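Projet Drikcombe, cuisine partagée et corbeilles de fruits
Point d'avancement pour Bridby, juin

Vite fait avant la réunion de 14 h, version propre à suivre.

Où on en est. Distribution lancée dans les 2 sites, Vinholm et la maison de quartier. 99 foyers inscrits. Vinholm tourne bien, l'autre site plus lent, problème de clés le matin, en cours de règlement avec la mairie.

Dépenses. 1 955 euros engagés sur la période, dont 1 095 pour les fruits seuls (fournisseur Oyelaran, facture jointe). Le reste : vaisselle, nappes, transport. Pas de dépassement pour l'instant. Le devis du frigo n'est pas encore arrivé, relancé deux fois.

Les fruits. On a changé la formule en cours de route. Avant, des cagettes fermées à emporter, une seule variété, beaucoup de retours. Maintenant on pose un saladier sur la table et les gens se servent en discutant. Mélange selon arrivage : prunes, mandarines, tomates cerises et tomates jaunes, fruits de la passion. Ces derniers intriguent, peau tachetée, beaucoup n'osent pas. Prévoir une fiche simple : comment l'ouvrir, quoi en faire. Les tomates au milieu des fruits, ça fait parler aussi, on garde.

Points faibles. Les prunes se rident vite, à commander en plus petite quantité. Tri du matin pas toujours fait. Boissons apportées par chacun, ça marche très bien, on n'achète donc plus de jus.

Demandes à Bridby : accord pour basculer le reliquat transport sur les achats de fruits, et réponse sur le frigo avant la fin du mois si possibe.

Une table, nappe à carreaux bleue.

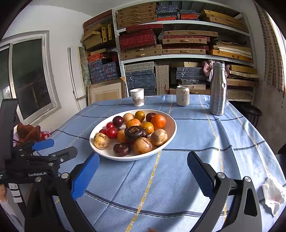 Retour de Bridby, reçu dans la foulée : d'accord pour le reliquat transport, à condition que la ligne apparaise à part dans le prochain tableau. Pour le frigo, il nous faut le devis. Et pensez à mettre la fiche sur les fruits de la passion en gros caractères.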